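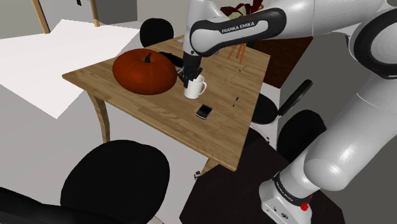
Mug task in the simulator, gripper closed on the rim with the mug still on the table.

Minutes of the simulation kit review
Date: 23/08/2026
Chair: Tomás Calado
Also at the table: the grasping group, the teaching lab, purchasing
Subject: trial of the Virkine scene kit, and whether to take it past the trial

1. Previous minutes

Accepted with one fix. Item 4 had the Zototska package down as "rejected". It should read "on hold until their arm models are updated". Purchasing will send the corrected copy.

2. What we've been trying out

Tomás opened by saying this was the most fun he has had with a trial license in years, and asked that it be written down, so it is. For those who missed the last meeting: Virkine sells a set of ready-made indoor scenes with everyday objects in them, plus arm models that can be dropped in and driven from our own control code. We have had it on the two shared workstations for the whole trial period.

The kit comes with 94 scenes. Most are homes and offices, with a few workshops and one very large kitchen that the teaching lab has already claimed as its favorite. Every object can be swapped, moved or given a different weight. The group agreed that the clutter is the best part. Our old setup had a bare plane and colored blocks, and everything we trained on it got confused the first time it met a real desk. Having a pumpkin, a phone and a pen on the same table as the target makes for a much more useful test, and it's a lot nicer to look at all day.

3. Mug task

The grasping group went through their runs on the mug task, using the Franka arm model. The arm comes in from above, closes on the rim and lifts. They ran 270 attempts with the object layout shuffled each time and are still sorting the results, so no success rate goes in these minutes. What they could report:

Rim grasps behave well. Contact between the fingers and the mug looks steady, without the jitter we used to see in the old simulator. The group was really pleased with this and showed several replays, at least one of them twice by popular request.

Handle grasps are harder. The handle on the mug model is small, and the collision shape supplied with it seems to be thicker than what is drawn on screen. The fingers stop a little early. Virkine support answered the same afternoon and told us how to load a finer collision shape. It works but slows things down.

Chairs matter more than expected. The table has chairs set close to it, and the path planner has to respect them when the arm base is nearby. A few early plans swept the elbow straight through a backrest because collision checking for furniture is off by default. Turn it on in the scene settings before doing anything else. Tomás would like this in bold on the first page of our setup notes.

There was a side discussion on whether the pumpkin should be a target object. It's too wide for the gripper, so for now it stays as an obstacle. Someone proposed pushing it as a separate task and the idea was liked a good deal – see actions.

4. Teaching lab

The lab tried the kit with a small student group. Installation took 17 minutes on a lab machine, including the download of the first scene pack, which is a huge step up from the half day we lost last fall. Students were placing objects and moving the arm in their first session. Several stayed on after the session to build their own tables.

Complaints were few. The camera controls are upside down compared with what students know from games, and the undo button forgets object rotations. Both have been reported. The lab also asked for a way to lock a scene so that a class starts from the same layout; Virkine says this is planned but gave no date.

5. Comparison with the other offers

Caldeira: good physics and friendly people, but the scene library is thin and we would be building our own rooms. Lovely documentation, though, and the lab would like to borrow its layout for our own handouts.

Silteck: strong on warehouse and conveyor work. If we ever go back to bin picking it should be the first call. For tabletop work at home scale there isn't much in it for us yet.

Zototska: on hold as noted in item 1.

Virkine is ahead for what we do now. The one open worry is the license, which ties each seat to a single machine. The grasping group moves between workstations all the time and would need floating seats. Purchasing has asked for a price on these and expects it in writing.

Question from purchasing: can we keep the scenes we edited if we don't renew? Tomás read the terms out loud. Edited layouts can be exported and kept, but the object models inside them can't be used without a license. The group felt that was fair enough, but wants it confirmed by email before anyone builds a course on it.

6. Decision

Agreed by all present to extend the trial and to plan for a full license from October, subject to the floating seat price. No one spoke against. The teaching lab asked for up to 2 extra seats if the budget allows, and this was left open.

7. Actions

Grasping group: finish sorting the mug runs and share the table of results. Repeat a smaller batch with the finer collision shape on the handle.
Grasping group: write up a first version of the pumpkin push.
Teaching lab: collect student comments, including the ones about the camera controls, and pass them to Virkine together.
Purchasing: floating seat price, and the email on exported scenes.
Tomás: update the setup notes, furniture collision setting first.

8. Any other business

The second workstation needs more disk space before another scene pack goes on it. Old recordings from the block-stacking work can be moved to the archive drive; please check your own folders before the next meeting. The lab will demo the big kitchen scene then, and asks for the room with the larger screen.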